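Search this site Search

Do Free First Consultations Help Divorcing Couples?
Student project report by Amber Wainwright
Supervisor: Gareth Pearce

Law firms in Greenwood like to promise a free first meeting. I wanted to know what people got out of it. I sent a short form to 100 people who had used one and 55 sent it back, so please read my results with care.

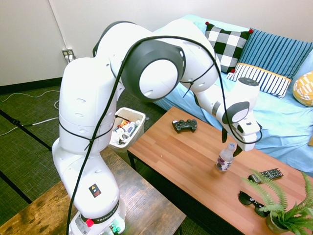

Did the free meeting tell people what their divorce would cost?
Mostly it did not. Only 20 of those who replied left with a figure in writing.

The firms' own leaflets were not much help either. One speaks of "clear, caring advice" and gives no hourly rate – I looked twice. Phyllis Clegg, who read my draft, thinks I am too hard on them, and she may be right about the smaller offices. I still doubt that a chat with no price in it should be called advice.
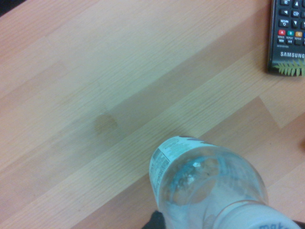 Fig. 2. Tabletop with a TV remote control.

I did not ask about custody cases, and the form should have had a question on legal aid.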